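Why Does Soap Make Things Clean?

Have you ever tried to wash butter from your fingers with only water? The water runs over your hand, makes small balls, and falls down. The butter stays. Then you take a little soap, rub, and in a few seconds your fingers are clean. What did the soap do that the water could not do alone?

To understand it, we must first look at water.

Water likes water

Everything around you is made from very tiny pieces called molecules. They are so small that you can not see them, even with a strong school microscope. A water molecule is a friendly one, but mostly with other water molecules. They pull on each other a little, like magnets. Because of this pull, a drop of water stays round when you put it on a waxed table or on a leaf.

At the top of the water, this pull makes something like a thin, stretchy skin. Scientists call it surface tension. Some insects can walk on it! If you fill a glass very slowly, you will see that the water can stand a little higher than the edge before it spills.

Oil is different. Oil molecules do not feel this pull of the water, so the water pushes together and leaves the oil outside. You can see this in soup, where small yellow circles of fat swim on the top. You can stir the soup very hard, but after some minutes the circles come back.

Now think of a dirty T-shirt. Much of the dirt on it is held by grease. The grease comes from food, from bicycle chains, and also from your own skin, which makes a little oil every day. The water can not hold the grease, so it can not take the dirt away.

A molecule with two ends

A soap molecule is long and thin, like a tadpole. It has a head and a tail, and they want different things. The head loves water. The tail hates water, but it gets along very well with oil.

When soap comes near a spot of grease, all the tails go into the grease and all the heads stay outside in the water. More and more of them come, until a small piece of grease is covered on every side. It looks now like a ball with pins in it. The tails are inside, the heads are outside, and the grease is locked in the middle. This ball has a name, micelle, and you say it "my-SELL."

For the water, the ball is not a problem anymore. The water touches only the heads, and it likes the heads. So it carries the ball away, and the grease goes with it.

Soap does one more job. It makes the skin of the water weaker, so the water can go into narrow places, for example between the threads of a sock. Some people say that soap makes water wetter.
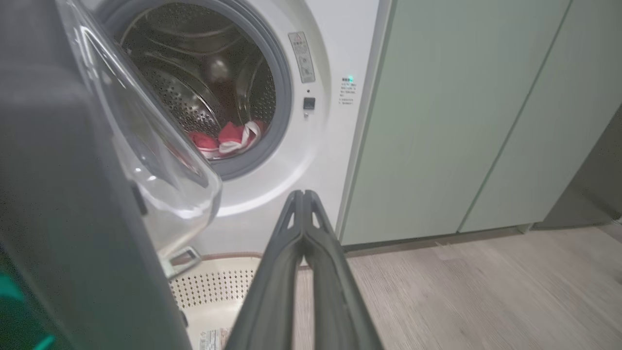 Why do we rub and shake?

Soap needs some help. If you put soap on a greasy plate and go to play, not much will happen. When you rub with a sponge, you break the big grease into small pieces, and the soap can go around each one. It is the same when clothes fall and roll in a drum, or when a person beats a shirt on a stone by the river, as people have done for thousands of years.

Warm water helps too. Cold butter is hard and warm butter is soft, and soft grease breaks more easily. But many soaps for clothes today work well also in cold water, and this saves energy. Some of them have enzymes inside. Enzymes are little helpers that cut big molecules into smaller ones. You have enzymes in your mouth and your stomach, where they cut your lunch.

At the end we rinse. The clean water takes away the balls of grease and also the soap that is left.

Who made the first soap?

We do not know the name of this person. Old clay tablets from Babylon, more than 4,000 years old, tell how to cook something like soap from oil and ashes. Ashes from burned wood have a strong material in them, and when it meets fat, the fat changes and becomes soap. Yes, soap is made from fat — the same kind of thing it washes away! Today, many soaps are made from plant oils such as coconut oil or olive oil.

Try it: the running pepper

You need a flat bowl, water, ground black pepper, and one drop of dish soap.

Pour water into the bowl and wait until it does not move. Shake some pepper over it. The pepper will swim on the skin of the water. Touch the middle with a clean finger. Not much happens. Now put the drop of soap on your fingertip and touch the middle again.

The pepper runs to the sides very fast! The soap made the skin weak in the middle, and the strong skin at the sides pulled the pepper away. If you want to do it a second time, wash the bowl very well and take new water. Even a small rest of soap will spoil the trick. Do not rub your eyes while you have pepper or soap on your hands.

Emese Barta, a reader from Ernville, asked us if the trick works also with cinnamon. We tried it in our kitchen and it does, but some of the cinnamon makes lumps and sinks. Pepper is better to see.

New words

Molecule: a very tiny piece of a material.
Surface tension: the pull that makes the top of water act like a skin.
Micelle: a ball of soap molecules, with their tails on the inside.
Enzyme: a helper that cuts big molecules into smaller ones.

Text by Simão Amaral

More from Wusus for Curious Kids
Why is the sea salty?
How does bread get its holes?
What is inside a pencil?
Where do puddles go?
Why do onions make us cry?

Contact us | © Wusus, Ernville | Back to top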